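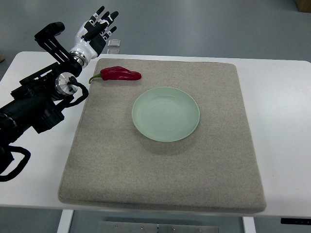 September already, and my kitchen smells like vinegar again, so you know what this month's piece is going to be. Pickles! I wrote about them last fall and the fall before that, and a few of you were kind enough to write back and tell me I was doing it wrong. You were right about the garlic. I still say you're wrong about the sugar.

I moved to Grodbridge with two pots and a very poor opinion of home canning. My grandmother put up everything that grew, and what I remember is the heat in her kitchen and being told to stay out from under her feet. I thought of it as a chore for people with big gardens. Then I got a community plot over on the Gormont side of the creek, planted six cucumber vines (six! for one person!), and by the end of that first summer I was leaving bags of cucumbers on porches and walking away fast.

So I learned. I started with refrigerator pickles, and I'd still tell anybody to start there. You heat the brine, pour it over, put the lid on, and stick the jar at the back of the fridge. No canner, no timing, no listening for lids to pop. They won't keep on a shelf, so don't try it, but mine have never lasted long enough for that to come up.

My brine is plain. Equal parts white vinegar and water, pickling salt, mustard seed, dill heads if I have them and dill seed if I don't, and a small spoonful of sugar, which I am not giving up. Two garlic cloves to a jar, smashed, and they go in the bottom. I used to float them on top and they just bobbed around up there doing nothing (thank you to the three people who pointed this out, one of them in all capital letters).

Cut the blossom end off every cucumber. Just a sliver. It's the end opposite the stem, and if you can't tell which is which, cut both. I skipped this for years and had soft pickles for years. And use them the day you pick them if you can. A cucumber that has sat on the counter for a week makes a sad pickle and no amount of dill is going to help it.

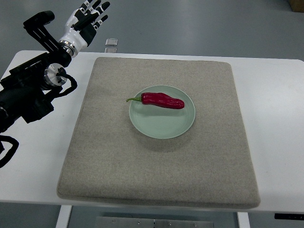 By Mitiku Shiferaw
Neighborhood Notes, September

Now, the beans. I have come around to thinking that dilly beans are better than cucumber pickles, and I realize some of you will want to unsubscribe. They stay crisp, they stand up nicely in the jar, and you can eat them straight out of the fridge at 7 in the morning, standing there in your socks, which I did yesterday. Same brine as above, minus the sugar, plus a dried chili. Trim them to fit the jar before you start pouring – I have tried to shorten green beans with kitchen scissors while they were already packed in, and I don't recommend it.

Carrots work too. Onions work in an hour. Radishes turn the whole jar pink and smell like something has gone badly wrong, but they taste fine, so open them outside.

The one that beat me was green tomatoes. I had a big bowl of them after that cold night last fall and I cut them in fat wedges like I'd seen at Negussie, the sandwich counter, where they put a little dish of them next to everything. Mine were hard in the middle and mushy at the skin. I finally asked at the counter and was told to slice them thin and salt them overnight first. I'm trying that this year and I'll report back.

A couple of smaller things. If you've been looking for wide-mouth lids, the hardware store on Derirex Street had a good stack of them by the register when I stopped in, next to the birdseed. And if you borrowed my big funnel after the plant swap, I would love to have it back before the last of the beans come in. It's the metal one with the dent. No hard feelings, I've been using a rolled-up cereal box.

Last, the jar shelf by the garden gate is open again. Leave clean empties, take what you need, and please peel the old labels off if you can stand to. I spent most of an evening scraping at one that used to hold honey mustard, and it's still sticky. Hot water and a little cooking oil gets most of it.

Next month, soup.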